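End-use certificates should expire

By Hawi Gebreyes
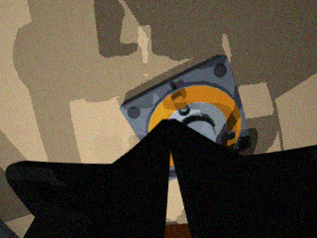 An end-use certificate is a short document. The copy I was given for the Derkach shipment runs to 3 pages, one of which is a signature block. It states that the consignee, a ministry procurement office, will be the final user of 1330 stabilized optical sights, that the goods will not be re-exported without written consent, and that they will be used for border surveillance. It has no end date. On paper the undertaking is permanent, and in practice it was last looked at on the day the export permit was issued.

My argument is a narrow one. Permits have a validity period and certificates should have one too. An exporter that wants to keep supplying spares, software and training to a consignee should have to show, at fixed intervals, that the original goods are still where the certificate says they are.

The industry objection is familiar. Brikimen, which manufactured the sights, told me in writing that its legal obligations end at delivery and that it has no authority to inspect the stores of a foreign government. Both statements are correct under the present rules. Neither describes the commercial relationship. Brikimen sells a maintenance contract with a term of 10 years. Its technicians record serial numbers at every service visit, and units that miss two visits are flagged for loss of warranty. The company therefore holds a better register of its sights than any licensing office does, and it holds it for billing purposes.

A second objection concerns intermediaries. The Derkach consignment passed through Fustarell, a broker, and a freight consolidator called Clostus, and each took title for a few days. Lawyers for this sort of arrangement argue that a renewal duty would have no obvious owner. I find this unpersuasive. The permit names an applicant, and the applicant is the party that signed for the accuracy of the file. Assigning the renewal to the same party requires one added line on the form.

Cost is the more serious point. Licensing offices are small. The one I deal with has 9 officers for all categories of controlled goods, and a renewal scheme that required each of them to travel would collapse in its first year. The scheme should accordingly begin with paper: a serial number return, countersigned by the consignee, filed each November. Physical checks would be reserved for returns that are late, incomplete or inconsistent with the spares being ordered. A consignee ordering mounts for twice as many sights as it reports holding has given the office something to ask about.

There will be governments that refuse to sign. They are entitled to, and the exporter's next application should be assessed with that refusal on the file. At present the refusal cannot be recorded, as the question is never put.

The regulations are open for comment at the moment, and the draft text deals at length with electronic signatures on certificates. It says nothing on duration. Section headings aside, the amendment I have proposed is four sentences long.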